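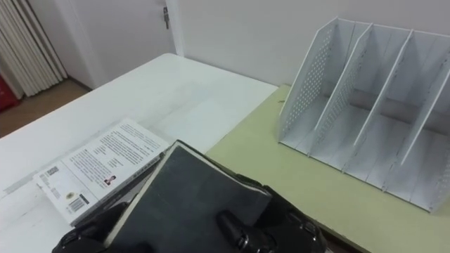
ok so I have finally read my way through the first half of the shelf of shame and I have thoughts, so many thoughts, settle in

background for anyone new: back in April I told myself no new books until I'd read the ones I already own and kept walking past. I set a limit of 50 for the year. I am a slow reader with a full time job so yes, that was a silly number, and yes, I knew it when I typed it

the rules, because people keep asking. library holds I'd already placed were allowed. gifts were allowed. ebooks on sale for 2 dollars were NOT allowed, and I want you to know that one hurt

first surprise was how many of these I had already started. I'd open one up and find a receipt stuck in at page 30 from a sandwich place that closed years ago. it was always page 30 or close by. apparently that's where I wander off

so I made myself a new rule, which is that I get to quit at page 80 and no sooner. if I make it to 80 and still don't care what happens to anybody, it goes in the donate bag with no guilt. this has changed my life more than any planner I ever bought

some of the ones that got me past 80: a big sad family novel set on a dairy farm, a history of salt (I know, I know, everybody's dad has read a history of salt, everybody's dad was right), and a mystery where I guessed the killer in chapter three and was WRONG, which I loved

ones that went in the bag: two different novels about a writer who can't write and moves to the seaside about it. I'm sure they're lovely. I just kept wanting someone to get a part time job

also a cookbook. does a cookbook count? I read the whole thing front to back on the couch like a novel and cooked zero things from it. I'm counting it

ok the used bookstore question. a bunch of you sent me messages about Stornance, the one by the old post office, and whether they're still giving store credit. yes! but they've gotten pickier. they took my mysteries and most of the history and handed back anything with a cracked spine or writing in it

which, fair, but I had a travel book where some earlier owner had argued with the author in pencil all the way through ("no it isn't," "we went in winter and it was FINE") and I'd have paid extra for that. it came home with me again and it's back on the shelf. I'm weak

if you've got more ordinary paperbacks, the swap table at the Kokkonen coffee place is better. take one, leave one, nobody checks. I left four and took one and walked out feeling like a saint

the one I took was a beat up science fiction thing with somebody's grocery list inside. eggs, lamp oil, "the good crackers." I've been thinking about the good crackers for a week. which ones!!

(is taking one from a swap table breaking the no new books rule? I've decided it isn't if you leave more than you take. please don't argue with me, my mind is made up)

a couple of you asked how I keep track of everything. I tried Rotow for a while, the reading app, and it's fine, it's pretty, but it kept sending me little notices about my streak and I started reading short books just to make it happy. that's no way to live

so I deleted it and went back to a notebook. title, date finished, one sentence. the sentence is never any good. looking at it now, one says "the aunt was right." I have no memory of an aunt in that book

another one just says "too many boats"

things I've figured out about myself so far: I buy books when I'm tired. I can go back through and tell you exactly which bad weeks at work produced which stack. there's a whole run of books on bread baking from one particular winter and I have never baked bread

I also buy the sequel before I've read the first one, every single time, like I'm scared they're going to run out. I own book three of a series where I gave up on book one at (you guessed it) page 30

and I've learned I like old hardcovers more than I thought I did. they stay open on the table while you eat. paperbacks try to close themselves on your soup. the dust jackets come off right away though, I can't stand the sliding around

on reading in bed: can't do it anymore. I get four pages and then wake up with the lamp on and my glasses folded under my neck. I moved all my reading to right after breakfast, even if it's only ten minutes, and I'm getting through so much more

lunch works too if I leave my phone in my coat. if the phone's on the table I've lost before I sat down

what's next: the big one. I've had Dasunia on the shelf since college. it's enormous, it has a family tree AND a map AND a second map, and I've started it three times. everyone I know who finished it gets this faraway look and says "the middle is hard but keep going"

how long is the middle. please be honest with me. is the middle most of it

I'm giving it the rest of the summer. same rule as the others, I get to bail at page 80, but with that one I think page 80 is still the introduction

if anybody wants to read along I'll post once a week and there'll be no quiz and no schedule. you can show up having read nothing, I will have done that at least once myself

and tell me what's been on your shelf the longest! I'd like the title and how many times you've moved house with it. mine's been up three flights of stairs twice

going to go find a bookmark now that isn't a receipt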